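Community Giving and Staff Time at Brado: Frequently Asked Questions

Last updated 14 March 2023

Who can apply for a community grant?
Registered charities, schools, youth clubs and neighborhood groups can apply. Your group must have its own bank account and must have been running for at least one full year. We do not give grants to individuals.

How much can we ask for?
Small grants go up to $400 and are decided at the monthly meeting. Anything larger goes through the Jurkley Fund, which opens once a year in May and has its own form.

What will you not pay for?
We do not fund political campaigns, religious services, debts, or work that has already been done. Travel outside the country is not covered either. Room hire, tools, sports gear, printing and food for events are all fine. 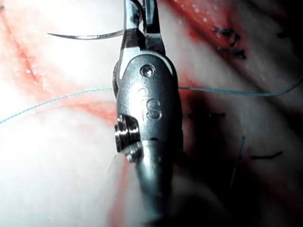 Needle driver holding a curved needle.

How long does a decision take?
Small grants are answered within 13 working days of the monthly meeting. Jurkley Fund decisions take longer, and we will email you a date once your form has been logged. Please do not call the front desk for updates - they can't see the applications.

How many groups did you support last year?
We made 381 small grants and four Jurkley Fund awards. The full list is in the annual report, under Community.

We were turned down. Can we try again?
Yes, after six months. The letter will tell you the main reason. If the problem was a missing document, you can send it and we will reopen the same application.

I work at Brado. How much paid volunteer time do I get?
Full-time staff get four days a year. Part-time staff get a share based on their hours. Days do not carry over. You can take them as half days if your manager agrees.

Do I have to pick from the approved list?
No. Most people use the list on the Evama portal, but you can suggest a group that is not on it. Fill in the suggestion form before you book the time.

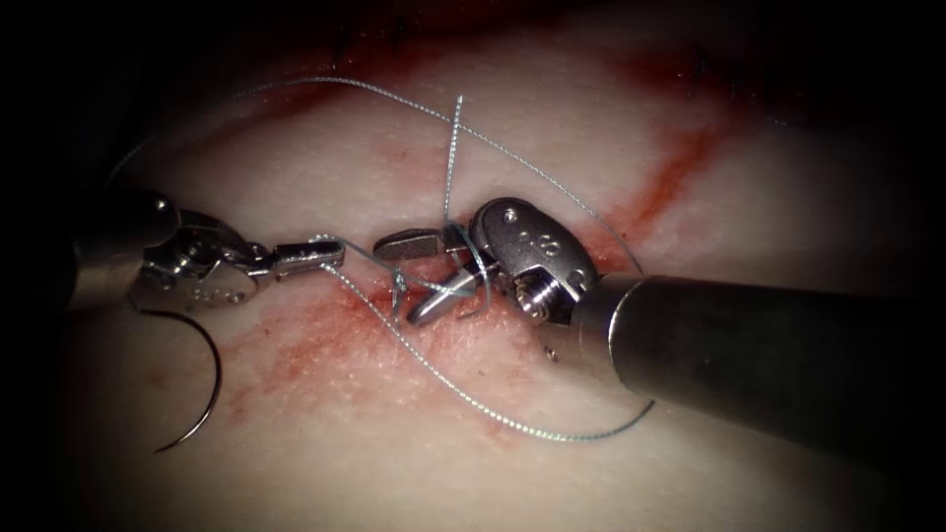

Suggestions are checked against the same rules as grant applications, so a group that can't receive a grant usually can't be added to the list.

Can I raise money at work?
Bake sales, raffles and sponsored runs are allowed at both the Saber Road and main sites. Book the table or notice board through the portal. Cash must be handed in the same day - the finance office gives a receipt.

Does the company match what I raise?
Yes, up to $400 per person per year. Send the receipt from the charity with your claim. Team events count as one claim, split evenly between the people named on the form.

Where do I send other questions?
Use the contact form on the Community page and choose "Giving" from the menu.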